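Went to the open day at Rendik on January 13, 2020. They had the robot benches running and let people stand close. Notes in a thread, mostly so I remember it.

**1/** Rendik shares a building with Vandenberghe, the packaging people. You sign in at the Vandenberghe desk, get a sticker, and walk back past the loading dock. Parking is on the far side and the sign for it is small.

**2/** Five benches in one long room. Each had a card with the bench name and what it was working on. No stage and no slides, which suited me. You picked a bench and stayed as long as you liked.

**3/** I spent most of my time at the one called Miron. Two arms bolted to the same rail, with a white tabletop in front of them and leaf wallpaper on the walls. The job on the card was "plugs and adapters."
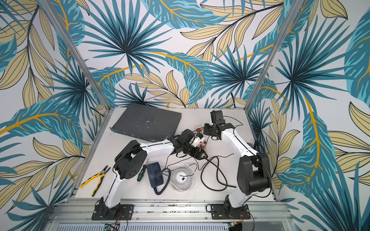 Miron bench, both arms over the table. Network switch at the back left, fans and pliers nearer the front.

**4/** I asked about the clutter. The operator said the table gets rearranged between runs, and that a clean table makes for results you can't use anywhere else. Cables are what they complain about most.

**5/** The arms are slower than I expected. If you have only seen edited clips, go watch one in person. There are long pauses and small corrections, and then a quick move at the end.

**6/** They log every attempt. The count for this bench was 1219 on the whiteboard when I walked in. The operator said they started the log in October. I asked what counts as an attempt and got a fairly long answer. Short version: if a gripper closes on something, it counts.

**7/** Most of the questions from visitors were about plugs.
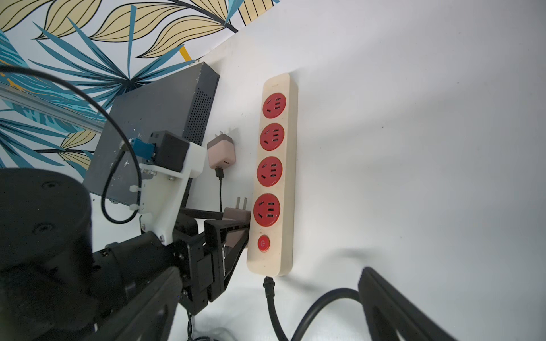 The outlets are hard because the pins have to line up and there is very little room for error. A person wiggles the plug until it goes in. Getting an arm to do the same without pushing too hard is what they have been working on since the fall.

**8/** Software on all the benches is Lolteo. I didn't get a good look at it. The screen faced the operator and there were people in the way. It keeps a recording of each run and you can step back through it, which I would have liked to try.

**9/** Turnout was decent. The handout said they had planned for 72 people and I would guess some 100 came through. It got loud after lunch. Go in the morning if they do it again.

**10/** Coffee was free, sandwiches ran out early. I'll add the handout to this thread once I scan it.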